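Cable wear and cleaning products: notes for members with home machines

Several members have asked why the coated cable on a multigym goes cloudy and then splits, often long before the strands inside show any damage. The usual cause is plasticiser loss. Most coatings are soft PVC or nylon, and the softer grades harden when they are wiped often with strong solvents. A hard coating cracks where the cable bends most, at the smallest pulley, and sweat then reaches the steel.

For routine wiping we suggest a mild detergent solution, 7 ml to a litre of water, put on a cloth and kept off the bearings. Grollix and Pludent are both sold as gym cleaners. Grollix contains alcohol and should be kept for grips and bare metal. Pludent has none and can be used on upholstery as well. 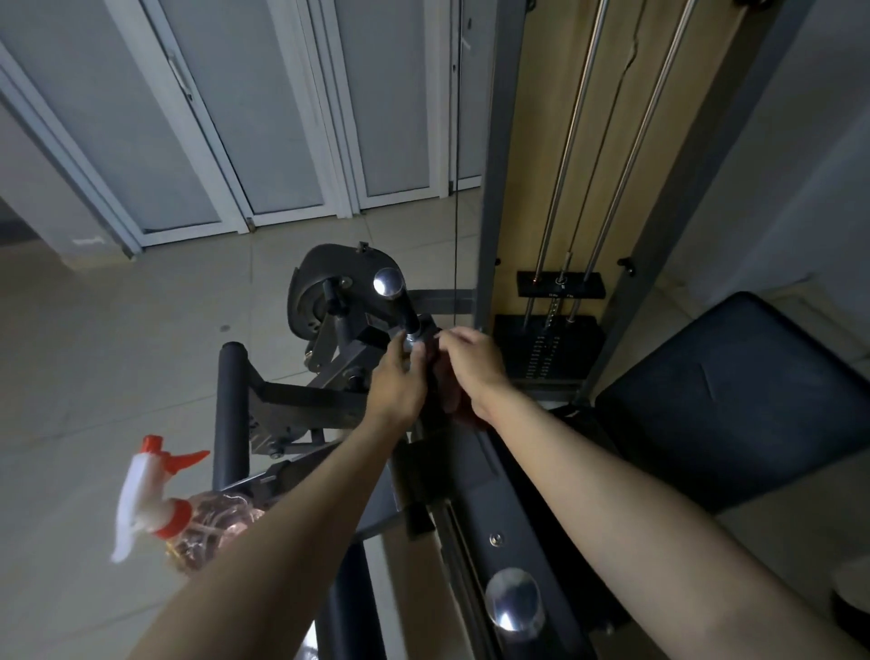 Shona Paewai wrote in after the August issue to say that her cable was never wiped with anything but water and still split at the low pulley after 2 years. She asks whether the pulley could be at fault. It could. A groove cut for a thicker cable lets a thin one flatten under load, and the coating fails along the flattened side. Check the cable diameter against the figure stamped on the pulley or given in the manual.

Inspection should be done with the stack pinned at its lowest weight. Run the cable through its full travel and feel for ridges with a gloved hand. Any broken strand means replacement, whatever the state of the coating. After fitting a new cable, do 30 slow repetitions at low load and then take up the slack at the adjuster, as the end fittings settle.

Guide rods are a separate matter. Use silicone spray on a cloth, thinly. Grease collects dust and makes the plates stick.

Þórarinn Kárason has a part-used 100 m reel of coated cable and will cut lengths for members at cost. End fittings are not included. Please measure the old cable under tension before ordering.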